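About Ovedance

Who we are

Ovedance is a small company that makes and sells paper plates, napkins and table covers for people who have many guests. Our customers are village halls, wedding families, sports clubs, school kitchens and sometimes a person who turned fifty and invited the whole street. We are located in Skundbridge, in the old grain store behind the bus station. The door is green and the bell does not always work, so please knock also.

The company was started by Rhydian Lougher and Lowri Ellis. Rhydian worked before in a printing house, where he was responsible for colors. Lowri cooked for big parties. I joined them later as the third person, and I am the one who writes these pages. English is my third language, so I write slowly and I check the words. If you find a mistake, you may tell me and I will correct it.

How it began

Lowri had a problem with plates. When she cooked for a wedding, she had the choice between rented china, which had to be washed and counted and packed into crates in the night, and white paper plates that became soft under a warm potato salad. The guests held them with two hands and had no hand left for the fork. She complained to Rhydian about this during one full summer. In September he brought her a first box with 350 plates, printed with a blue rim, on a board that he had chosen himself. They used the box at a harvest supper in Gape. The plates stayed stiff and many guests asked where they were from. One lady took hers home and washed it, and she wrote to us later that it did not survive this. We must say clearly that our plates are for one use.

After the supper came orders, first from Gape and then from other towns. For a long time everything was packed in Lowri's kitchen. When the boxes reached the window and she had no more daylight for cooking, we rented the grain store.

What we make

We keep the list short. At present we have four plate patterns, each in a dinner size and a dessert size, and napkins that go together with them. The table covers are in one color only, a warm white, because Rhydian has not yet found a blue on this thin paper that he can accept. He has tried many. The rejected rolls are in the back room and we use them to wrap parcels, so if your order arrives wrapped in a strange blue, you know the reason.

The pattern we sell most is Kavura. It has a wide rim with blue and white shapes that hold into each other, and the middle of the plate is left white. Lowri insisted on the white middle. She says that food looks tired on a printed background, and I have seen enough beans on enough plates to agree with her. Rhydian drew the rim by hand many times before the two ends of the pattern met correctly. On a circle this is more difficult than on a straight line, and he likes to explain it to visitors. Please plan a little time if you ask him.

How we work with the plates

Before we accept a delivery from the printer, we take plates out of different packs and lay them apart on a table. In a stack you see only the edge, and an edge always looks fine. When they are lying next to each other, you see if one blue is darker, if the print has moved toward one side, or if a rim is pressed flat. Small marks and specks on the white part are also easier to find in this way. Lowri does this in the morning and Rhydian repeats it after lunch, when the light comes from the other side. They do not always agree, and in this case we open another pack.

We also do a test with food. It is always the same meal: potato salad, a sausage, pickled beets. One of us has to stand and eat it from the plate while talking to the others, as a guest would do. The beets are there for the color, and they are also the reason why we wear old shirts on this day.

A pack that we do not want to sell is not thrown away. We give it to the school in Skundbridge, where the children use the plates for painting and for masks.

How big we are

The smallest order we send is one pack. The largest order until now was 3000 plates, for a summer fair that lasted a whole weekend, and we needed a borrowed van to bring it. A usual wedding order is 800 plates. Families often order too few dessert plates, so we ask about the cake. It is not our intention to sell you more than you need. If you have closed packs left after your party, you can send them back during the same month and we return the money.

Setting the table

Many people write to us with questions about the table itself, and Lowri answers these letters gladly. Some of her advice repeats so often that I put it here.

Wipe the table well and let it dry completely before you put down anything made of paper.

Take the plates out of the pack a little before the guests come and separate them with your fingers. Paper plates like to stay together, and at a buffet people will take two by accident.

For a patterned plate, choose a quiet table. Bare wood is very good. A checked cloth under a patterned rim makes the eyes work too much.

Outdoors, do not set the plates before the food is ready. Put a stack at the beginning of the table with something heavy on it, for example a clean stone or the salt jar.

Leave enough room between the places. A plate that hangs over the edge of the table will be pushed down by somebody's elbow.

Plates with a blue-and-white rim on light wood, with a spray bottle in the corner:
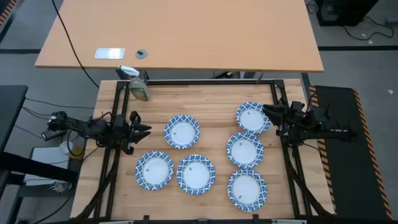
Visit or write to us

You are welcome in the grain store on weekdays until four in the afternoon. You may look at every pattern and take a sample plate home in both sizes. For large orders it is better to write first, so that Rhydian can check what is on the shelf. Please tell us the date of your party, the number of guests and what you will serve. If it is something with much sauce, mention it, and Lowri will advise you about the size.

Page last changed 2022-03-05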